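Open day at the Vella works

The Vella works opens its doors once a year, in August, when anyone with a sense of proportion is at the seaside. I went by bus. The leaflet said the number 7 stopped at the gate, and so it does, provided you count a gate that has been welded shut since the new one was put in at the other end of the site.

Vella makes floor paint. It has made floor paint for longer than I have been alive, and it is proud of this in the quiet way of people who expect to be walked on. Visitors were given a paper hat and a badge and sorted into groups by the colour of the badge. Mine was orange. The orange group was led by Deming Ye, who runs the mixing hall and had clearly been told to keep it light.

The mixing hall is the noisy part. Pigment comes in by the sack, resin comes in by the drum, and the two are introduced in a steel tub called Sepp, after the man who installed it. A full batch is 1,326 litres and has to be stirred for longer than you would think possible. We watched it go round. A boy in front of me asked whether anyone had ever fallen in, and Deming Ye said no with a speed that set several of us wondering.

After that came the colour room, where I could happily have spent the afternoon. The current card has 181 shades on it, and I would put a good 2 of them down as colours. The rest are grey. There is grey leaning to green, grey leaning to blue, a grey called Lusus that is said to be warm, and one called Irnico that sold so badly in its first year that it was renamed, then renamed back when the only customer complained.

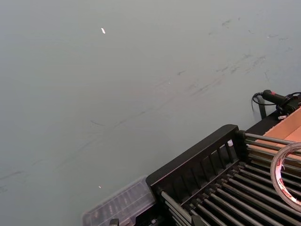 Picking a grey is harder than it sounds, and the colour room staff have a whole speech about it. Light gets at it, for a start, and so does whatever you stand next to it. A floor you would swear was green goes bluish towards one side and faintly pink in the middle, and the customer rings up to say he has been sent three tins of different paint. Then there are the marks. Pale floors show up dark scuffs, dark ones show up every white fleck, and the middling greys, sold as a happy compromise, show both. I asked which shade hid dirt best and was told, after a pause, "carpet".

Lunch was a sausage roll in a tent. The raffle prize was a tin of primer, won by a man who already worked there, and it was drawn again, and won by his wife.

I came away with a colour card and a free brush. The bus back was late, so I sat on the wall by the welded gate and tried to decide what colour it was. I think it was Lusus.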